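Pullardale Flat-Pack Swap - FAQ

What is it?
A lending and swap room for small furniture. Bring one thing, take one thing. Been going since July, nearly 2000 items through so far.

Do I need to be a member?
No. Members get first pick of the big stuff, thats all.

Where do I go?
Old Lavell building, Ustden side. Use the ramp door, front one sticks.

How many things can I take?
3 per visit. Chairs sold as a set count as one.

What won't you take?
Mattresses, anything with a plug, car seats. Glass tops only if wrapped. Ask first about cribs.

I've lost the screws. Can I still drop it off?
Yes - tape a note on saying which ones. We have a drawer of spares, mostly Pfeiffer sizes.

Do you deliver?
Not right now. Iñaki Villanueva has a van and will sometimes do local runs, pay him direct.

Do you take desk stuff?
Yes please. Organizers, letter trays, monitor stands. Wood ones go fast. Empty out the compartments before you come, we keep finding peoples keys.

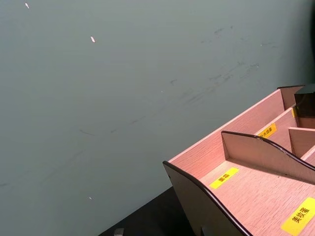
Can I return something?
Within the month, same condition. Bring the tag.

Who do I ask for?
Lucinda Montoya, ext. 3341. Leave a mesage if no answer.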